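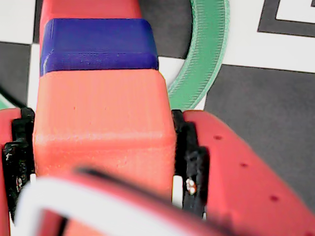 Are we there yet on chores? (shop floor or kitchen)

meenakshi_k
09/09/2024
We run kitting at Grurnbridge. Parts out of a bin, three to a tray, all day. Management wants to know if a small arm on a learned policy can take it over. My answer is no. Somebody talk me out of it.

Ruggiero
Depends on the tray. If your parts are rigid, matte and bigger than a thumb, a cheap arm can do it. Our acceptance figure on the Nultitz cell is 86 out of 100, unattended.

meenakshi_k
The other 14 stop the line. A person drops maybe one a shift and picks it up.
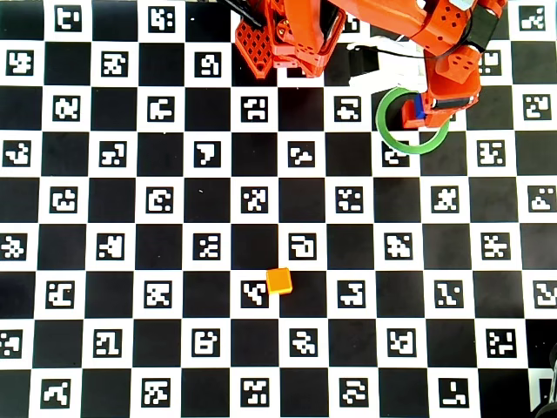
Kusum Upadhyay
Agree with Meenakshi. A cube on a flat mat with markers all over it is the easy end of the problem. The mat gives you camera pose for free. Your bin doesn't, and neither does a sink.

Ruggiero
Then print a mat. Fixturing has been normal practice forever. First transfer line I read up on was from 1965 and it was nothing but fixtures.

Kusum Upadhyay
Fine for a shop. Try it with a dish towel.
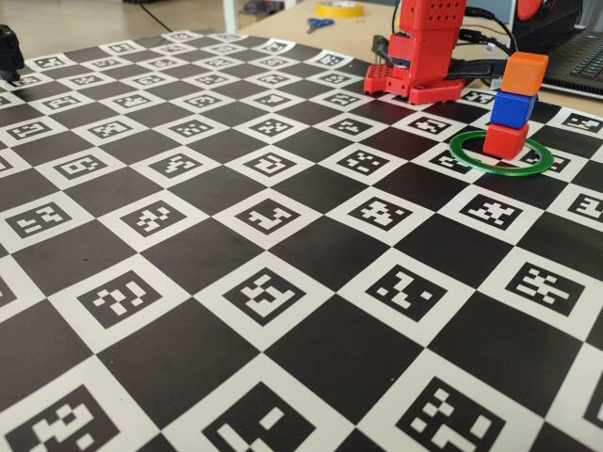 urarard_13
Three cubes stacked inside a ring, tower leaning a little. I'd accept that for toys. For kitting I'd want the offset measured on every cube before arguing about percentages. Placement error adds up with height.

Ruggiero
Trays aren't towers.

meenakshi_k
Ours nest. Same problem. I'll log 1328 manual cycles in January and post the miss rate, then we can compare.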